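Torkesow Institute fee rise leaves key questions open

August 9, 2018

The Torkesow Institute of Technology says its new four-year engineering degree will put graduates "ahead of the market". It has been less forthcoming on what students will get for the extra money.

Under a plan released to staff and students this week, first-year enrolment in the program will grow from 215 places to 275. Each student will also pay an $800 industry levy on top of tuition, charged every year. The institute says the levy will cover placements, mentoring and what its brochure calls "career-ready learning experiences". The brochure runs to 76 pages and does not contain a budget.

Director Sewwandi Talukder defended the charge at a briefing in the Gunawardena Theatre.

"Employers tell us they want people who can start on day one," she said. "We've listened, and the program has been rebuilt from the ground up."

Asked which employers, Talukder named two, Westuvano and Staltano. Both sit on the institute's advisory panel. Neither has committed to a set number of placements, and a spokesperson for Westuvano would say only that the company "looks forward to exploring opportunities" with the institute.
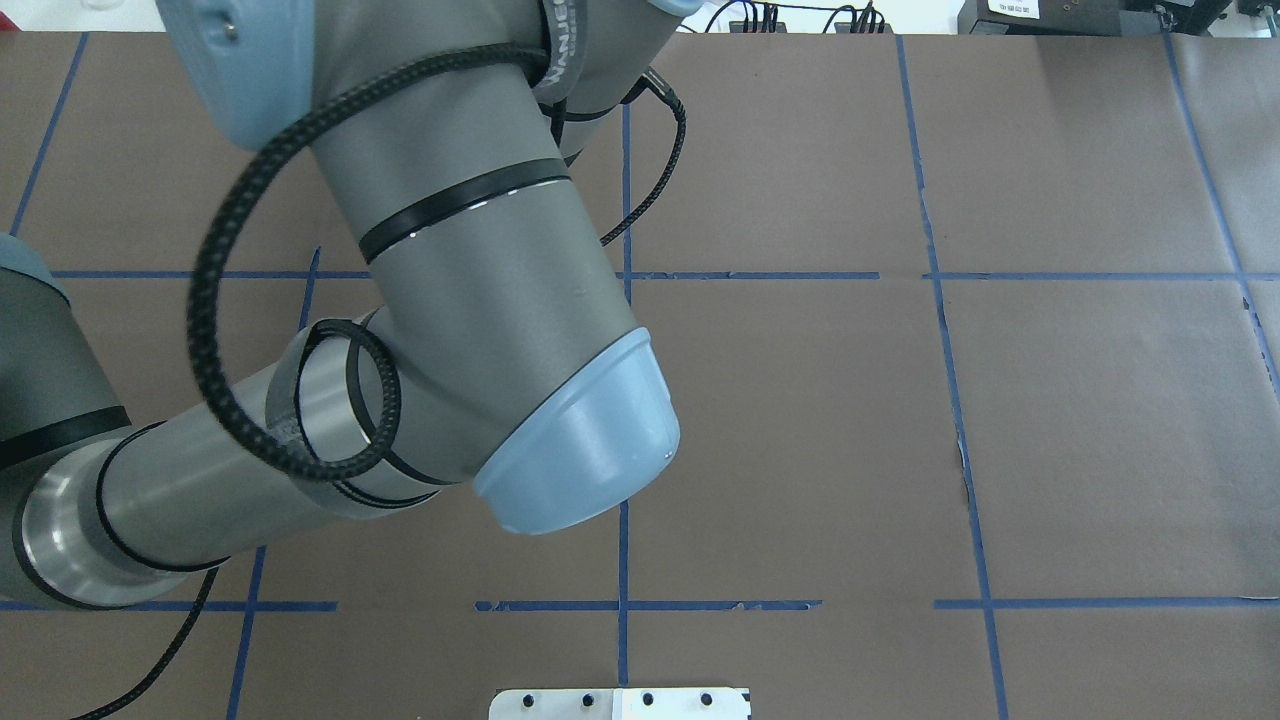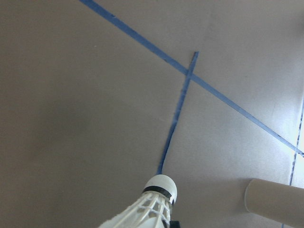
Blue painter's tape marks out the work surfaces.

The placement numbers matter. Every student in the new degree must finish a 12-week placement before graduating, and students in the existing program already complain of waiting a semester or longer for one. Talukder conceded there had been "some lag" but said a new online portal would fix it. She could not say when the portal would open.

Nor is it clear who will teach the larger intake. The plan mentions "flexible staffing models", a phrase that usually means more short-term contracts. Talukder said no permanent jobs would be lost, though she stopped short of promising any new ones.

The institute also repeated its claim that nearly all its engineering graduates find work within six months. That figure comes from its own survey. The institute has not released the response rate, or said whether casual work outside engineering was counted.

Current students will not pay the levy unless they transfer to the new degree. Applications open at the end of August. The institute says a breakdown of levy spending will be published after the first year's fees have been collected.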